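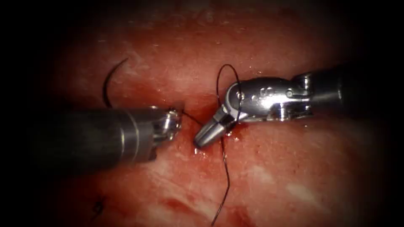
Hilary Maddock
Sewing tutor and visits writer

21 November 2025

I teach people to sew for a living, mostly hems and buttonholes, and I have sat through a good many talks in which somebody in another trade tells me that what they do is "just like sewing". So when the Bulter surgical training centre put on an open day about stitching, with that phrase printed on the leaflet, I went along ready to disagree.

The programme promised a talk, a display of thread, a film and a turn at the practice tables. The talk was billed at an hour and lasted 22 minutes, which I don't hold against it. It covered how wounds used to be closed, how they are closed now, and why the centre is proud of its course. The first two parts were good. The third was the sort of thing you could have lifted from any prospectus. We were told that trainees had placed 1264 practice stitches since September. I asked how many of them had been any good and was told that every stitch is a learning opportunity. I say the same to my beginners, and I know what it means.

The film was better than the talk, though I would have liked it twice as long and with half the music. Close up, on red, moist tissue, the curved needle makes immediate sense in a way it never did on the speaker's slides. It is a thin black crescent. I have curved needles at home for upholstery, and people are always surprised that the curve is the easy part. You turn it and it comes back up to you. With a straight one you would have to bend the work, and I can't imagine that goes down well.

What I kept looking at was the thread. It was black, it showed up well against the pink and red, and there was a short stretch of it pulled tight, going down into a small hole in the surface. Anyone who has taught hand sewing will know why that caught my eye. Most bad stitching is bad tension. Pull too little and the edges gape, pull too much and they pucker, and you can talk about it all afternoon without anyone's hands learning it. The commentary called the tension "perfect". Perhaps it was. I would want to see the finished row before I used that word, and I would want to see it again a fortnight later.

The thread display was a table run by Tirkivano, with reels you could handle and cards you mostly couldn't. I liked being able to feel the difference between a braided thread and a single smooth strand. The braided one holds a knot willingly, the smooth one springs open unless you add extra throws. The cards made larger claims about comfort and healing, and gave no source for any of them. I asked for one and was given a tote bag.

The practice tables were in the Pasaribu Room, at the end of a long corridor with no signs. There were 21 places and a queue well out of the door. I waited, and I'm glad I did. You work on a soft pad, made by Clallik, with a slit already cut in it, and you have to hold the needle with an instrument and keep your fingers out of it altogether. I was slow. My first stitch went in too near the edge and tore through when I tightened it, a mistake I correct in other people every week. The second held. By the fifth I had a row that I would have passed in a beginner, though the spacing wandered.

The pad is a poor stand-in, I suspect. It stays where you put it and it doesn't glisten or slide. Nobody at the table pretended otherwise, and I thought more of them for it than of anything said in the talk.

Is it like sewing? The knots are cousins of ones I know, and so is the business of taking the same bite on either side. After that I ran out of likeness fairly fast. If one of my seams fails, I unpick it.

The centre says 627 people came through the doors. The tea had run out by two. Entry was free, parking was not — take the bus, and go to the tables before the talk.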